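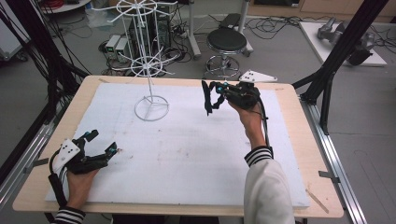
Counter display talk, Ranside traders' night. Fifteen min, keep moving.

Start with the spinner. Everyone has one, everyone hates it. Ask for hands up: who's had one tip over?

Base first. Ring base, post up the middle, arms at the top. All the weight ends up high. Keyrings, earrings, socks on cards, doesn't matter. Wider ring = better, but it eats the counter. Pause here, let them groan.

Loading. Opposite arms, always. One left, one right, then go round. Never fill one side and come back after lunch. (tell the Durkness market story, keep it short)

Numbers for the Tillitz shop: 64 cards on the stand, 430 sold over the season. Previous season, flat in a tray, nearly 300. Same stock, same price. Don't oversell this, they also moved the till.

Height. Top tier at eye level for a grown up, lower tier for kids. Shop floor ones differnt, skip unless asked. 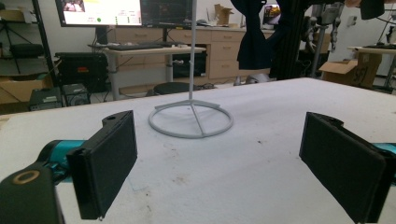

Does the ring need fixing to the counter?
Only if the counter gets bumped a lot. Otherwise a few dots of grippy rubber under the ring, and check it for wobble before you hang anything.

Cleaning. Warm soapy cloth, dry it properly, do the spokes at the hub where the dust sits. Colour matters too, pale stand disapears behind bright stock. Good.

Kiani handout at the back, grab one on the way out. Order form is on page two, not page one, sorry.

Then questions. If it's quiet ask about hooks vs plain arms, that always gets them going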